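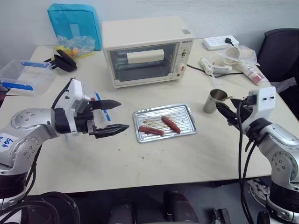
레오니 린데만 (Leonie Lindemann)
기술 문서 번역가, 블로그 운영

소형 오븐의 온도 편차에 대한 메모

2월부터 집에서 쓰는 소형 오븐의 설정 온도와 실제 온도를 비교해 적어 두고 있다. 계기는 단순하다. 같은 레시피로 구운 스콘이 어떤 날은 속이 덜 익고 어떤 날은 밑면이 탔다. 반죽은 저울로 계량했으니 남는 변수는 열 쪽이었다.

측정에는 열전대 온도계를 썼다. 프로브는 그릴 망 중앙에 클립으로 고정하고, 끝부분이 금속에 닿지 않게 띄웠다. 닿으면 공기 온도가 아니라 망 온도가 찍힌다. 처음 이틀 치 기록은 이걸 몰라서 버렸다.

내 오븐의 온도 조절기는 바이메탈 방식이다. 설정값 아래로 내려가면 히터가 켜지고, 위로 올라가면 꺼진다. 이 켜짐과 꺼짐 사이의 간격이 생각보다 넓다. 그래프로 그리면 톱니 모양이 되고, 첫 번째 봉우리가 가장 높다. 예열 직후에 반죽을 넣으면 그 봉우리를 그대로 맞는다. 지금은 히터가 한 번 꺼졌다가 다시 켜질 때까지 기다린 뒤에 넣는다. 예열 시간이 8분쯤 늘었지만 윗면 색은 훨씬 일정해졌다.

전력도 결과에 영향을 준다. 예전 오븐은 800W였고 지금 것은 1,000W다. 출력이 높으면 회복은 빠르지만 첫 봉우리도 커진다. 문을 열었을 때 떨어지는 폭은 두 제품이 비슷했다. 내부 용적이 작아서 문을 한 번 열면 더운 공기가 거의 다 빠진다. 그래서 중간에 팬을 돌리는 작업은 꼭 필요할 때 한 번만 한다.

받침의 재질은 따로 비교했다. 얇은 알루미늄 트레이는 열용량이 작아 금방 데워지고 금방 식는다. 바닥에 골이 있으면 음식과 닿는 면적이 줄고 기름이 골로 빠진다. 소시지나 닭날개에는 이쪽이 낫다. 빵이나 쿠키에는 두꺼운 강판 팬이 낫다. 히터가 켜지고 꺼지는 동안의 변동을 팬이 흡수해 주기 때문이다. 반대로 두꺼운 팬을 찬 상태로 넣으면 밑면이 늦게 익으므로 예열할 때 같이 넣어 둔다.

카츠페르 베드나레크가 메일로 컨벡션 팬이 달린 모델도 측정해 보라고 권했다. 플로아레아 후사르에게 한 대를 빌리기로 했는데 아직 받지 못했다. 팬이 있으면 앞뒤 편차는 줄어들 것이고, 톱니의 폭은 조절기가 같은 방식이라면 그대로일 것으로 예상한다. 측정하면 표를 올리겠다.

기록 양식을 달라는 문의가 있어 항목만 적는다. 설정 온도, 프로브 위치, 실내 온도, 첫 번째 꺼짐 시각과 그때의 온도, 두 번째 켜짐 시각과 그때의 온도, 받침 종류, 문을 연 횟수. 나는 30초 간격으로 적다가 손이 바빠서 지금은 히터가 바뀌는 시점만 적는다. 온도계는 쓰기 전에 끓는 물로 확인했고 오차를 비고란에 남겼다. 고도가 높은 지역이라면 끓는점부터 보정해야 한다.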